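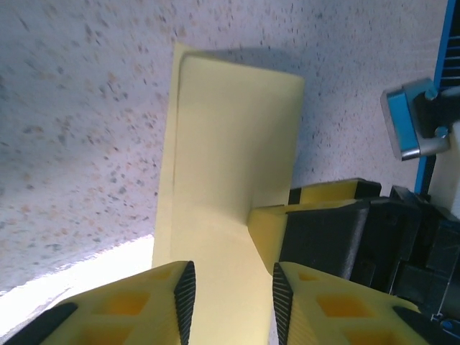
Pale yellow sheet on the counter, crease down the left side

How do I get a clean fold in thin card without it cracking or going crooked?

Asked in Paper & Card Crafts - 458 views

Hi everyone, I've been reading this board for ages and finally have something to ask. I'm making place cards and little standing menus for my parents' anniversary lunch in June, and I bought a pack of pale yellow card from Horkell because it matched the napkins so nicely. It's pretty thin, somewhere between good writing paper and a real greeting card, and I thought that would make it easy to fold. Well!

What I want is a narrow flap down the left side, with the big flat part facing the guests, so the whole thing stands up by itself. When I fold it by hand the crease wanders. It starts out straight at the top and by the time I get to the bottom it has drifted over, and then the card leans. I tried pressing harder, and on a couple of them the outside of the fold got a rough, whitish look, like the surface had split. I also tried folding over the edge of a ruler, which helped with the straightness but left a sort of rounded bend that keeps opening back up again.

I have 86 guests and I'd like one card for each of them, so I need something I can do over and over at the kitchen counter without losing my mind. I don't own any special tools, but I'm willing to buy one or two things if they're not expensive. Also, is there a trick to keeping them standing? A few of mine topple if you so much as walk past with a plate. Thank you so much in advance, you all seem like such kind people on here.

3 answers

Answer 1 (marked helpful by 8 people)

What a lovely thing to do for your parents! I made cards like these for a church supper and went through just the same troubles, so let me tell you what finally worked for me.

The word you want is scoring. Before you fold anything, you press a line into the card where the fold will go, and then the card more or less folds itself. You can buy a bone folder or a scoring tool (Lammers has a basic one, and the craft store probably has its own), but an empty ballpoint pen does very nicely, and so does the back of a butter knife if you go gently. Make a small pencil tick at the top and another at the bottom, lay a metal ruler across the two ticks, and draw your tool along the ruler two or three times with light pressure. Don't try to do it all in one hard stroke or you'll go right through.

Put something with a little give under the card while you score. I use a cutting mat, but an old magazine or a few sheets of newspaper will do. A bare countertop is too hard and you won't get much of a groove.

Then fold away from the groove, so the groove ends up on the outside and the little raised ridge is on the inside. I know that sounds backward, and I did it the other way for years. Once it's folded, lay a piece of scrap paper over the crease and rub along it with the back of a spoon. The scrap paper keeps you from getting a shiny streak on that pretty yellow.

The cracking is most likely the grain. Card bends easily in one direction and fights you in the other. Take a spare sheet and bend it softly both ways without creasing it, and you'll feel which way is floppier. Your fold should run along that easy direction. If your cards are already cut the wrong way it isn't the end of the world, just score a bit deeper and fold slowly.

As for standing up, don't close the flap all the way. Open it out until it's close to a square corner with the front, and check that the bottom edge is perfectly straight, all the way across both parts. I had a whole batch that wobbled and it was my scissors, not my folding. Do write the names before you fold, too - it's so much nicer to write on something flat.

Answer 2

Just make the flap wider. Mine kept falling over until I did that. Heavier card helps too.

Answer 3

The first answer covers it very well, I'd only add a little something about doing so many at once. Cut a strip of cereal box exactly as wide as you want the flap, and use it as a guide to make your pencil ticks, so you aren't measuring every single card. I do all the ticks first, then all the scoring, then put on the radio and do the folding last with a cup of tea. It goes by faster than you'd think.

And if your kitchen gets steamy, keep the card in its wrapper until you need it. Mine went limp one evening when I had soup going, and the next morning I had to press the whole stack under a dictionary. A tiny dot of putty behind the flap will hold down any that still want to tip over, especially if your lunch is going to be outdoors.

Please come back and tell us how the lunch went!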